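Home Archive Projects Notes About

Grasp faults on thin cable, part 2

The Fodari controller logged 387 grasp attempts on the cable task in April. Of those, 53 ended with the same fault: position reached, no object detected. The jaws had closed completely and the cycle stopped there, as configured.

I first suspected the finger pads and swapped them. The fault rate did not change. A recalibration of the wrist camera at the Travevthorpe bench did nothing either. 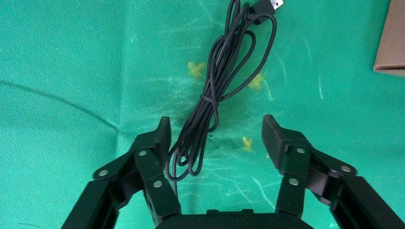 Wrist camera view, jaws open, USB cable on the green cloth.

The depth log was more useful. Matte black cable returns very few valid points, so the height estimate falls back to whatever is nearby – in our case, the cloth. A crease in the cloth raises that estimate. With a 4 mm error the fingers close over the top of the lower loops and grip air.

Two changes so far. The planner now targets the wrapped section of the bundle, and it rejects any height estimate built on fewer than 10 valid points. The second change makes the Virnia cell slower, and I have left it that way.

Still open: the fault code is identical for a missed grasp and a dropped part. I have to read the jaw current trace to tell them apart.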